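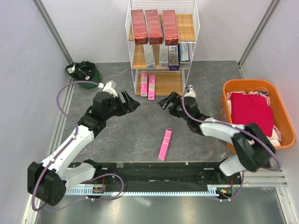

*Two-arm cell at Skerari, shelf restocking task. One pink box is on the floor panel between the grippers; two matching boxes are on the bottom tier.*

## Visit notes: Skerari data collection site

Thursday, February 19, 2026

Skerari records manipulation examples under contract for Hovlow, which trains the control models. Our group was shown the recording room and the review room. Hicham Benkirane, who runs the recording side, led the tour and took questions at each stop.

### Recording room

The room holds 4 cells built to one drawing. Each has an enclosed work area with aluminum corner posts and two arms on a shared black rail at the operator's side. The arms carry two-finger grippers and are mounted so that they work toward the middle from left and right. In the cell we stood at longest, a white wire rack with three tiers was set against the back wall, with boxed goods on the shelves.

The task was to return a slim box to the tier holding its match. Start positions come from a printed sheet that gives a location and an angle for the box. Operators are told to use whichever arm has the shorter reach. A handover between arms is allowed but gets its own label.

Other objects stay in the work area during the shelf task. A black and green cap lay near the left wall, and an orange basket of folded clothing stood on the right, partly behind the base of the right arm. Benkirane said the basket position is changed between blocks, and that early recordings made with a bare floor produced a model that stalled when anything extra was present.

An episode starts with both grippers open and ends when the operator presses a pedal. Failed grasps are kept if the operator recovers. Episodes with a dropped box that rolls or slides out of reach are stopped and marked.

### Review room

Recordings go to a labeling tool named Polero, written in house. Reviewers trim idle time at both ends, confirm the task label and assign a pass or fail. For the shelf task the count stood at 1141 recorded episodes, of which 801 had been accepted. The most common cause of rejection was a box left leaning against its neighbor.

Operators work blocks of 40 episodes and then change cells. Calibration is checked at each change against a plate supplied by Ait Ali, a local machine shop.

### Open points

- Agreement between reviewers is not measured at present. A double-review trial is planned for May.
- We asked for the rejection labels along with the accepted set. Hovlow has to approve the request.
- Gripper pad wear is logged by hand and is not linked to the episode records.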